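Print | E-mail

Learning from Demonstration, Handout 2: Hand-held Grippers
Annag Pollock, 26 May 2022 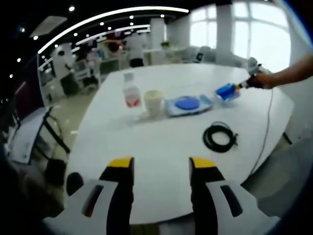

Remedios Gallardo objects, in the margin of last year's copy, that a person holding a gripper is no longer doing robotics, merely eating with expensive cutlery. Fair enough. Keep the objection in mind, as the Moffat paper never quite answers it.

The method: you do the task yourself, gripper in hand, and record what the gripper's camera sees. The policy then learns to go from pictures to movements. No arm is needed until testing, when the arm finds its own ways to disappoint you.

What to take from the reading:

Variety beats volume. The Jillemside group recorded 1,311 demonstrations at one table and got a policy that was very fond of that table. A further 200, spread over 36 rooms, did more good than the lot. Leave the clutter in. Bottles, cups, cables and colleagues at their desks are all part of the lesson.

Hands are too clever. You will twist your wrist in ways no arm can follow, and feel pleased with yourself. Throw those runs out before training – Vomex does it with a reach check.

Timing. If picture and finger width are logged out of step, the policy closes on air, with great confidence.

For the seminar: read section 2 of Gasano and bring one failure of your own. I have never known anyone to arrive without one.

Print | E-mail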